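Best way to clean and sort out a gray metal bin?

deskbound_tom
I have a gray metal bin that sits on a wooden work surface and collects everything: cloths, a cup or bowl, odd bits nobody put back. The bottom has gone dull and sticky in the corners. I paid 8 dollars for it secondhand in December and would like to keep it. What do I clean it with, and how do I stop it filling up again?

Amr Alaoui
Empty it completely first. Wipe it with warm water and dish soap, leave the corners to soak under a wet rag, then go over them with an old toothbrush. Dry it right away. If there is rust, use 400 grit paper, lightly. 200 will leave scratches you can see.
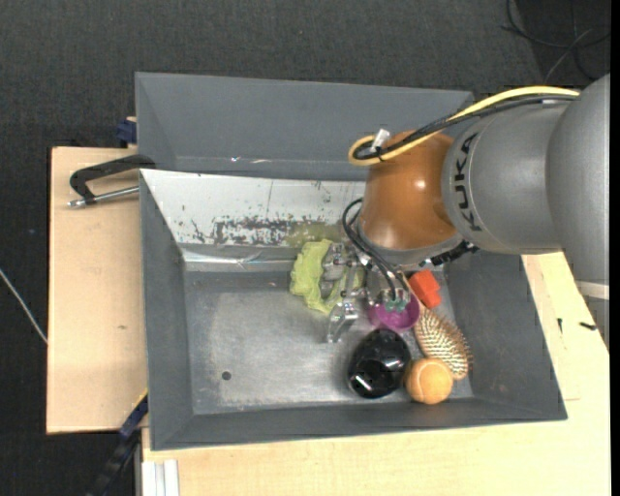

For the filling up, take cloths out first. They hide whatever is under them, and small dark things get lost on a gray floor. Hang them on a hook. Cups and bowls can stay if you stand them upright and put the small parts inside.

Put felt pads under the bin too, or it will mark the wood.

ultbridge_pat
just get a second bin

fakhoury22
Soap worked on mine. Skip bleach.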